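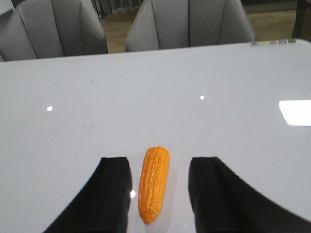 Toy corn cob on a table

Home | Topics | Grooming | Ask | Sign in
2 min read

Ingrown hairs after shaving my legs
Hwa-young Ham

I shave my legs every other day and keep getting red bumps above the knee, worse in July when I'm in shorts. I use a cheap razor and the Losar gel. Would waxing be better, or should I just leave it alone for a bit?

Jolanta Górecki

Leave it alone until the bumps settle. After that, shave at the end of a warm shower, go with the hair and don't press. Change the blade after 5 shaves. I had the same trouble for years and it was mostly old blades — the gel made no odds. If any of them get sore or weepy, ask a pharmacist.
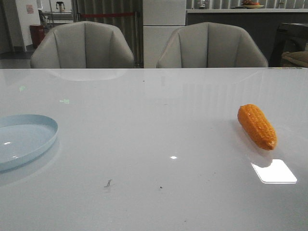

Hooman Nazari

Waxing gave me more of them, not fewer. I paid 60 quid for legs at a salon and had bumps for two weeks. I use an electric trimmer now. It leaves a bit of stubble but you can't see it from any distance.

Nam-gil Geum

Just stop shaving, it's only hair. I haven't bothered since last winter.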